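I finally did the seat shells! If you've been reading since December you know this has been on my list forever, and I'm so happy with how it's going that I had to write it up today, July 7, 2018, while my coffee gets cold.

Quick recap for anyone new. I'm moving my little chair collection from the back room on Cleker Street over to the new studio, and the frames went first because frames are easy - you wrap them, you tape them, you're done. The upholstered shells are another story. They're big, they're a weird shape (tall at the back, thick at the bottom), and black fabric picks up every bit of lint in the building. I tried bags. I tried one giant carton from Novano, and the shell slid around in there like a shoe in a dryer.

So now I'm using plastic tubs, and I love them! The rim gives you something to carry by, they wipe clean in a second, and the shell can ride standing up with the backrest poking out of the top. The real trick is the cardboard. I'd been saving flattened boxes all spring and they are perfect for this. Fold a few pieces, tuck them down around the base, wiggle the shell, add another piece wherever it still rocks. I cut nothing and taped nothing, and all that cardboard can be used again on the next trip.

The other thing I'd pass along is to get the tub up off the floor. Put it on a sturdy box and your back will thank you. I did the Kato shells on my knees and felt it for 5 days!

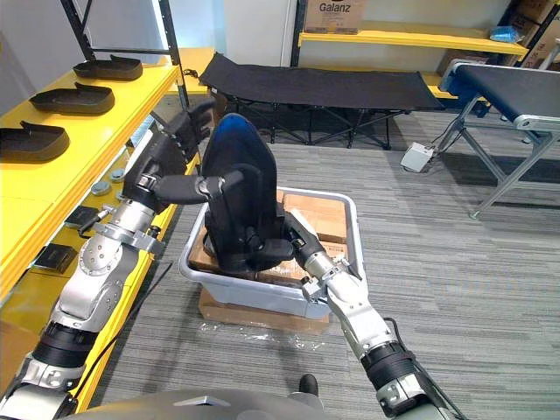
Black seat shell going into its tub, with cardboard tucked in around the base.

I spread the plastic film out on the carpet while I work, so it's right there when I want a piece to drape over the top. Next up are the Lei cushions, which I think will squash down nicely, and then the shelves have to be emptied. I have no plan for the shelves yet. If you've moved a lot of small flat stuff and found a good way to stack it, please leave me a comment - I'd love to hear it!

Contact | © 2018 | Back to top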